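ホーム 製品 部品・消耗品 製作記録 資料 お問い合わせ
サイト内検索 キーワードを入力 検索
カテゴリ:エンドエフェクタ > 手持ち型 > 組立キット

Dilline 手持ちグリッパ 二指平行開閉型 組立キット

Dillineは、手で持って操作する二指グリッパの組立キットである。個人の作業机、または共用工房での組立を前提に部品を構成した。アクチュエータは含まない。開閉は握り側のトリガによる手動で、指先の動きは平行リンクを介して左右対称に伝わる。同じ指をアーム側の電動ユニット(別売)に取り付けることができるため、手持ちで試した把持動作をそのままの指形状でアームに移せる。

設計はCyrill Eberhard、リンク部の加工はNägeli、指先パッドの成形はRokentが担当している。旧版はJevhamの名称で図面のみを配布していたもので、本キットはその改訂版にあたる。旧版の図面で製作した本体にも、指とパッドは無加工で取り付けられる。ただしトリガ軸の径が異なるため、握り部の流用はできない。

キット内容

指(左右各1)、平行リンク一式、本体シェル左右、トリガ、戻しばね、カメラブラケット、指先パッド2枚、ねじ・ワッシャ一式、組立用の位置決め治具。カメラ本体、レンズ、ケーブル、記録用の機器は付属しない。

本体シェルと指は積層造形品である。造形データも購入者に配布しているので、破損時は手元のプリンタで出し直せる。指は荷重が根元に集中するため、積層方向は必ず長手方向に沿わせること。立てて造形した指は、根元の層間で割れる。充填率は本体シェルで30 %、指は100 %とする。

主な仕様

方式:手動、二指平行開閉
質量:546 g(カメラを除く)
リンク軸:鋼製、両端止め輪
指先パッド:交換式、ショアA 30
カメラ取付:ブラケット角度可変、7段
組立時間:29分前後(シェルの後処理を除く)
対応レンズ:広角および魚眼

質量の値は標準の充填率で造形した本体によるもので、シェルを充填率の高い設定で出し直すと増える。長時間の片手作業では重心位置のほうが疲労に効く。カメラを重いものに換える場合は、ブラケットを一段手前に倒し、握り部の真上に近づけておくとよい。

組立

先にリンクを組み、指は最後に付ける。シェルを閉じてからリンクを入れることはできない。

リンク軸は止め輪の溝が外側に来る向きで通す。軸とリンク穴のはめあいは手で押して入る程度にしてあり、きつい場合は穴側をリーマで一度さらう。ドリルで広げると穴が楕円になり、指先のがたとして現れる。グリースは軸に薄く塗るだけでよい。多いとシェルの合わせ目から出て、パッドに回る。

左右の指は形が似ているが互換性はない。指の内側の刻印で左右を区別する。位置決め治具に両指を当て、閉じた状態でパッド面が全面で当たることを見てから、指の上部関節のねじを本締めする。ねじは樹脂に直接かけず、付属のナットを本体側に落とし込んで受ける。ここを省くと数回の分解でねじ山がなくなる。

戻しばねは二種類入っている。線径の太いほうは戻りが速いが、握り続けると指が疲れる。卓上の軽い物を繰り返しつかむ用途には細いほうで足りる。

カメラの取付と視野

カメラは両指の先端が画面の下側に入り、その先に対象物と作業面が広く残る角度に合わせる。指先が見えていないと、後から開閉のタイミングを映像で追えない。反対に指を中央まで入れると、対象物が指に隠れる時間が長くなる。標準の角度は魚眼レンズを前提に決めてある。画角の狭いレンズに換えた場合は、ブラケットの段を合わせ直す必要がある。

角度は実際の作業場所で決める。工房の作業台で合わせたものを家庭の食卓に持っていくと、台の高さと立ち位置が変わり、視野の上側に壁や照明が入りやすい。強い光源が視野に入るときは露出を固定する。自動露出のままでは、指を動かすたびに手元の明るさが変わる。

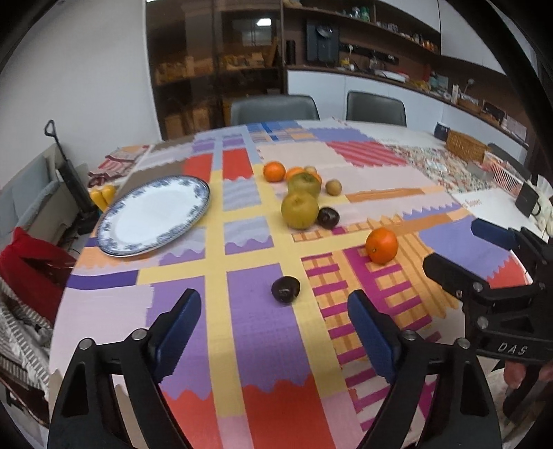

写真:Dilline 製作記録より。丸い食卓での作業、プラムと開いた指先。

果物は把持の確認に使いやすい。プラムのような小さく丸い物、オレンジのような大きな物、梨のような表面の硬い物を同じ卓上に混ぜて置けば、指の開き幅とパッドの当たりを続けて見ることができる。確認の順序は、小さい物から大きい物へとする。逆順にすると、大きく開いた状態からの戻り不足に気付きにくい。

柄の多いテーブルクロスの上では、映像から自己位置を推定する処理が安定しやすい。無地の白い天板や光沢のある天板では特徴点が足りず、推定が飛ぶことがある。その場合は、天板の端に柄のある布や印刷物を置く。作業中に動く布は避け、四辺のいずれかを固定しておく。

両手で使う場合は、同じ本体を二台用意する。左右専用の型はない。二台を近づけて使うと、片方のカメラにもう片方の本体と手が入るが、位置推定には他の固定物が十分に写っていれば支障はない。ただし二台の時刻は撮影前に合わせておくこと。両方のカメラで同じ時計表示を数秒写してから作業に入るのが簡単で、後の突き合わせもそれで足りる。

指先パッド

パッドは裏面の突起を指の溝に押し込んで固定する。接着剤は使わない。溶剤系の接着剤は造形品の表面を荒らし、次の交換時に溝ごと欠ける原因になる。

食品に触れた後は、水で湿らせた布で拭いて乾かす。アルコールは短時間であれば使用できるが、浸け置きはしない。表面が光ってきたら摩擦が落ちているので交換する。片側だけを替えると左右の滑り方がそろわなくなるため、二枚同時に替える。

本キットのパッドは食品接触用の素材としての試験を受けていない。つかんだ果物を食べる場合は、皮をむくか、洗ってからにすること。

調整と不具合

指が片側だけ遅れて閉じる:リンク軸の片方が渋い。シェルを開け、トリガを外した状態で左右のリンクを個別に動かして比べる。渋い側の穴をさらい、粉を取り除いて組み直す。

閉じたときにパッドの先端だけが当たる:指のねじを締めた時点で治具からずれている。上部関節のねじを緩め、治具を当て直す。パッドの下に紙を挟む補正は、押し込みが浅くなるので勧めない。

映像が細かく揺れる:ブラケットのつまみの緩み、またはケーブルの引っ張り。ケーブルは握り部の後ろで一度たるませ、シェルの溝に留める。

トリガの戻りが途中で止まる:戻しばねの端がシェル内側のリブに乗り上げている。ばねの短い腕をトリガ側にして入れ直す。

つかんだ物が回る:パッド中央より先で保持していることが多い。持ち方を変えても残る場合は、指の平行度を治具で見直す。

電動ユニットへの移設

指を本体から外し、ねじ二本で電動ユニットの取付面に固定する。取付面の穴位置は手持ち本体と同じである。移設後は全閉位置を取り直すこと。手持ち側の全閉はパッドの弾性に任せているが、電動側はそのまま押し続けるとモータが発熱する。全閉の指令値は、パッドが軽く触れた位置で止める。

カメラの位置も手持ち時に合わせる。ブラケットの段数を控えておき、電動ユニット側でも同じ段に設定する。アームに付けるとケーブルの取り回しが変わるので、手首を両端まで回し、ケーブルが指の前に出ないことを低速で見ておく。

補修部品

指(左右別)、パッド(二枚組)、リンク軸と止め輪、戻しばね(二種)、トリガ、ねじ一式を単品で扱っている。シェルは造形データからの出し直しを基本とし、プリンタのない場合のみ注文を受ける。注文時には本体内側の版記号を書き添えてほしい。記号のないものはJevham図面による製作品として扱い、リンク軸は旧径のものを送る。

改造した本体についての質問も受け付けるが、変更箇所の寸法が分かる図か写真を付けること。返信には数日かかる。

最終更新:2026年6月19日

前の製品 一覧に戻る 次の製品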